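Drurnamico Countertop Samples: Surface Gallery

Page compiled by Laimutė Lukoševičius, 2026-07-18

The gallery collects surface views from the Drurnamico sample room, covering pale finishes only. Full-slab views are on a separate page, as are the edge profiles. Sample 101 was added in March and replaces the earlier entry under the same number.

Captions give what matters when choosing a light finish: tone, glare and how readily small debris shows. Click a sample number for the data sheet.
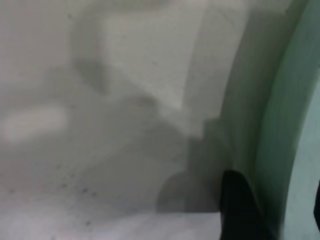
Light finishes are graded in this gallery by tone first and glare second. A pale white-gray surface seldom reads as one color at close range. The left side has a soft oval highlight, the lower edge is whiter with a faint lavender cast, and a stepped gray shadow crosses the center. Small dark specks show at lower left. Compare tones under the lighting planned for the room, and wipe the sample before judging it.

Matte and satin versions are listed under Hartley and Zunetti. Sample loans run 3 weeks. Corrections to captions go to Algirdas Dzene at the sample desk.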